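Stadthorpe robotics club opens its doors in May, and we'd love you to come

For immediate release

I'm Clifford Hawthorne and I run the after-school robotics club at Rutherford School in Stadthorpe. We're holding our first open evening this May, from 6pm in the design block, and I've been told a press release ought to be short, so I'll do my best!

We have 14 students in the club at the moment, from Year 9 up to Year 12, and since the autumn they've been working on a project they named Clastero. The idea is two robot arms sharing one table, picking up small objects and putting them where they belong. It sounds simple (I certainly thought so when I signed the form). Getting a gripper to close on something small and lumpy is a fiddly business, and the students have put in 70 hours of club time on it so far, plus a fair few lunch breaks I'm not supposed to know about.
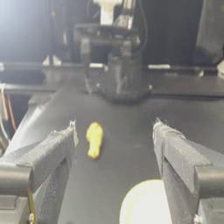
Clastero at work: a small yellow object between the fingers of one gripper, with the second arm across the table.

Every attempt goes in the club logbook, good or bad. We passed 411 at the end of last term, and 130 of those were done by the Year 9s, who only joined us after Christmas and have taken over the place rather. They argue about finger angles the way I used to argue about football.

Jae-hoon Kwak in Year 12 leads the programming side. "The first time we tried it with both arms running I had my hand on the stop button the whole time," he told me when I asked him for something to put in here. "Now I mostly worry about the cables. Come and have a go, but please don't lean on the table."

Clastero will be our entry for the Grorham Schools Robotics Challenge this summer. It's our first time entering, and we'll be up against schools that have been doing it for years – which is fine by me, as there's a lot to pick up from watching other teams.

At the open evening you'll be able to see the arms running, talk to the students and flick through the logbook. Entry is free and there's no need to book. Younger brothers and sisters are very welcome, and there will be tea and squash. Press are welcome from 5.30pm if you'd like a quieter chat first – just ask for me at the school office.

Ends

Contact: Clifford Hawthorne, Robotics Club, Rutherford School, Stadthorpe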